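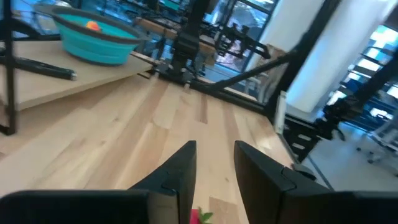 **Workshop Assistant (Benches and Materials), part-time**
Reference 1621

Galanis invites applications for the position of Workshop Assistant at its Stulevstead premises. The successful applicant will look after the wooden benches and desks in the main workroom, together with the small items kept for daily use, such as folding silicone bowls and coloured balls.

**Duties**

- Set out benches before 9 a.m. according to the day's sheet
- Return bowls and small items to their labelled shelves — by colour, then by size
- Wipe down and oil timber tabletops as scheduled
- Check clamps, brackets and bolts, and report anything worn to the workroom supervisor
- Keep the stock list current and prepare the monthly order from Gritix

**Requirements**

Applicants must be able to stand for long periods and lift moderate loads. Previous experience in a storeroom, school workshop or commercial kitchen is preferred. A current licence is required for occasional deliveries to the Tralham store.

**Conditions**

The position is offered for 2 years, with a probationary period served in the first. Hours are worked Monday to Friday, mornings only. Safety footwear is supplied, and an annual allowance of $200 is paid towards work clothing.

**How to apply**

Send a résumé and a covering letter of one page to Galanis, Room 514, Stulevstead, quoting the reference above. Applications close at 5 p.m. on the last Monday in February. Only shortlisted applicants will be contacted.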